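4.2 Open-day session in the bedroom

The Gullville open day was held on 24/06/2024. Visitors watched clothes being handled on a made-up bed with the Nekix hand-held gripper, first as a live demonstration and then, for those who wished, with the tool in their own hands. The bed was left with its everyday covers. A strongly printed cover is a hard case for the Plolow segmenter, which was tuned on plain sheets – leaf shapes and garment edges compete for the same contours. Figure 3 shows (a) the approach to a folded item in blue and red and (b) a grasp at the ribbed hem of a sweater laid flat.
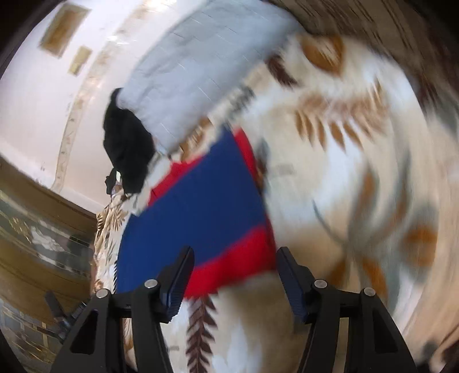

Khattak objected during the session that a folded garment should not be scored together with a flat one. A fold offers several layers to the fingers, and a closed grip says little about how many of them are held. The point was accepted, and the two states are reported separately in Section 5.

Each demonstration was limited to 30 seconds from first approach to release. For flat knitwear the operator was asked to take the hem band, where the ribbing gives the pads a clear edge, and to close on a single fold.

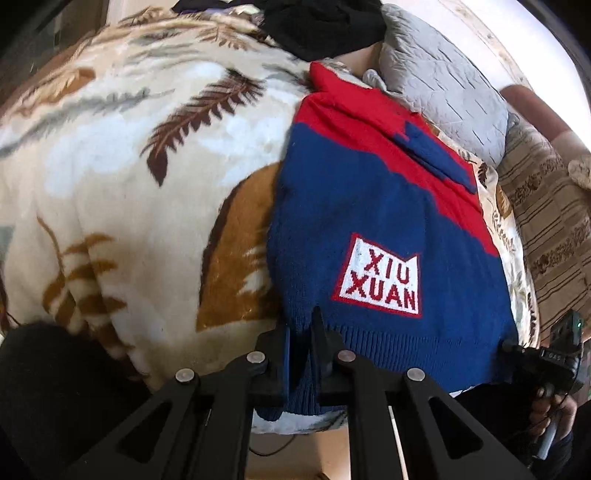

Grasps of this type make up 200 of the 1,450 segments kept after screening. Segments with fast wrist rotation were retained even where the background is streaked, as the same blur occurs in ordinary use. Labels were assigned by 2 annotators working independently – disagreements concerned mainly the moment of contact.

Figure 3. Garment handling on a patterned bed cover: (a) approach, folded item; (b) hem grasp, sweater.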